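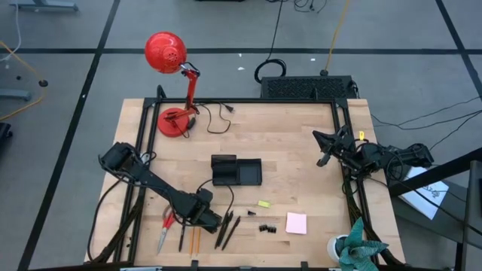 Two arms, one desk to tidy. Pens, pencils, scissors, clips.

Budget season again, so a thread on what I'd want answered before Lockwood signs for a second cell like this one.

The Priditar quote covers the arms. It does not cover the rails, the table, the power or the person who gets called when a cable snags. Graham Catterall put those on a separate sheet and the sheet is longer than the quote.

Payment terms are 60 days, fine. Support is 2 years, then "to be discussed." I've been in that discussion before, with Namex. It went one way.

Also asked what a spare gripper costs and how long it takes to get here. Answer: 5 weeks, price on request. So budget for a spare on day one - or budget for 5 weeks of nothing.

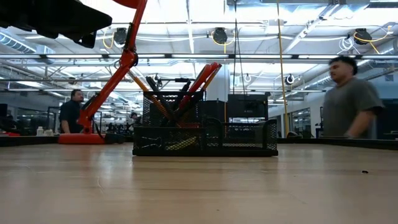

Yvonne Goodall wants the order in by August. I'd sooner rent one from Fleditz for a quarter and log every hour a human spends on it, resets included. Put that number next to the brochure and then talk to me about cell two.

Rental quote is due Friday. Will post it if they let me.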